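Laborbuch Zokuvent, Planung und Regelung
21. Januar 2024, Eintrag 133 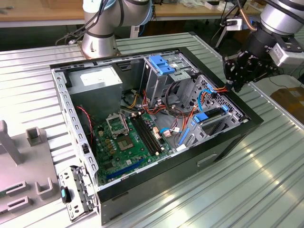
Abb. 1: Zelle mit geöffnetem Rechnergehäuse, Greifer über der rechten Gehäuseecke.

Gegenstand: Kollisionsprüfung im Bahnplaner (Zweig Kemeys) für den Anfahrweg zum Laufwerksbereich.

Das Gehäusemodell wurde um die Kabelstränge zwischen Netzteil und Laufwerken ergänzt, vorläufig als Hüllkörper. Der zweite Arm wird als statisches Hindernis geführt. Die Planungszeit stieg damit auf 290 ms im Median; 3.762 Anfragen wurden ausgewertet. Zwei Anfragen endeten ohne gültige Bahn, Ursache ungeklärt.

Offen: Handgelenkmodul fehlt im Kollisionsmodell des rechten Arms. Freigabe der Parameter durch A. Mac Giolla steht aus. Protokolle liegen unter Flomanville/133.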